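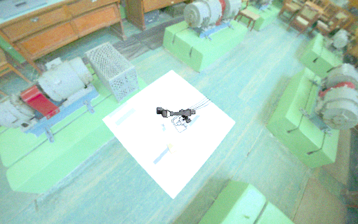

Sunday, September 22, 2024
Notebook entry, Arthur cell, simulated workshop (Vosurel scene)
Entered by Edem Bonsu. To be read by Afia Dramani before the next build is released.

Purpose of session

To complete the setup of the Arthur cell in the workshop scene, to correct the arm base offset carried over from the March build, and to leave the cell in a state in which unattended runs may be started from Penau.

State at start

The scene was loaded from the shared store without errors. The arm, the white work surface and the block were all present. The motor sets on the green platforms loaded as static bodies, as intended. The arm was brought to the stretched pose, low over the surface, and held there with gravity enabled. A slow downward drift was observed at the end section. It had not been recorded in the previous entry.

Base offset

The base position in the cell file was found to be given relative to the corner of the work surface, while the loader reads it relative to the center. The March build hid this through a second correction applied in the start script. Both have now been dealt with: the cell file gives the position relative to the center, and the correction in the script has been removed. Any private copy of the start script must be replaced. Running the old script against the new cell file will shift the arm a second time, with no warning in the log.

The rotation of the surface relative to the room was left as it was. The square is set diagonally to the room, and all target positions are stored in the surface's own coordinates. Colleagues entering targets by hand should read the note at the head of the cell file first.

Drift

The drift was traced to the mass entry of the long link. The value had been entered for the link alone, with the cable bodies left out. After the cable masses were added, the arm held its pose for 1,862 steps with no movement above the log threshold. Joint damping was not altered. I had raised it earlier in the session to mask the fault, and returned it to the stored value once the cause was known.

Cables

The cables remain the least satisfactory part of the model. They are computed as chains of 7 segments each and have no contact with the work surface. At low poses a cable may therefore pass through the surface and come back up without any effect on the arm. This is acceptable for the present runs. It will not be acceptable if cable load is ever to be measured.

Contact with the block

Two test series were run with the block at its usual place on the surface. The first was stopped at step 627, when the block began to tremble at rest. The contact margin had been set larger for the block than for the surface, and the solver was pushing the two apart on every step. With equal margins the trembling ceased. The second series ran to its full length of 1,346 steps and closed normally.

The block was then moved by hand to each corner of the surface in turn and released from a small height. It settled each time. At the left corner it settled more slowly than elsewhere, and I have no explanation to offer. The logs are kept with this entry.

Lighting

The work surface renders too bright. Large parts of it are close to pure white, and pale markings on it are faint. The main light was reduced in two stages, but the benches and the floor beneath them became too dark before the surface was corrected, and the original value was restored. The proper remedy is probably a lower reflectance for the surface material itself. This has not been attempted, as the material is shared with two other Istomar cells and a change would affect them as well.

Surroundings

The benches, chairs and motor sets have no part in the task and are not to be moved. Collision remains enabled on the perforated metal box and on the green platforms. It has been switched off for the chairs, which shortened loading noticeably.

The large platform on the right still carries its collision shape from the coarse version of the model. The shape extends beyond the visible edge. It does not reach the working area of the arm, but anyone adding a second arm on that side should replace it first.

Outstanding

Surface material: a separate copy for this cell, subject to agreement with the Istomar group. A. Dramani to ask.
Slow settling at the left corner: repeat with a smaller step size.
Start script: confirm that the old version has been removed from the Penau machines.
Joint limits: compare with the maker's sheet. The wrist limit appears to have been typed in by hand at some point - no source is given for it in the cell file.

The cell was saved with the arm in the stretched pose. Unattended runs may be started once the script has been confirmed.

E.B.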